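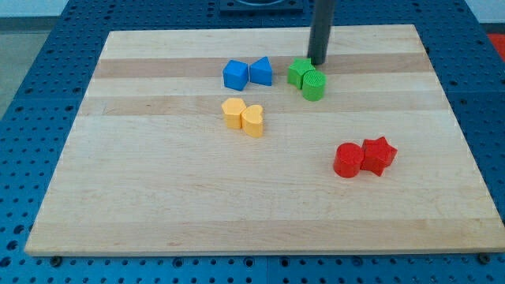 Workshop Tips > Boards & Benches

Glued-up board on a bench full of holes. Handy combo. Quick notes before I forget:

Run the grain left to right so you're wiping along it. Crumbs and dust come off faster.

Got a dark strip? Use it as a shelf line. Blue blocks go there, cube and triangle side by side. Kids get it right away.

Sort by color first, shape later. Green star with green cylinder etc. Leave a bit of bare wood between pairs or it all turns into one pile.

Board slides? Drop bolts in the holes at the front corners. Dont overtighten.

Oil the wood every January, thin coat, 3 hours, wipe off. Sand any rough corners frist.

Evie Nuttall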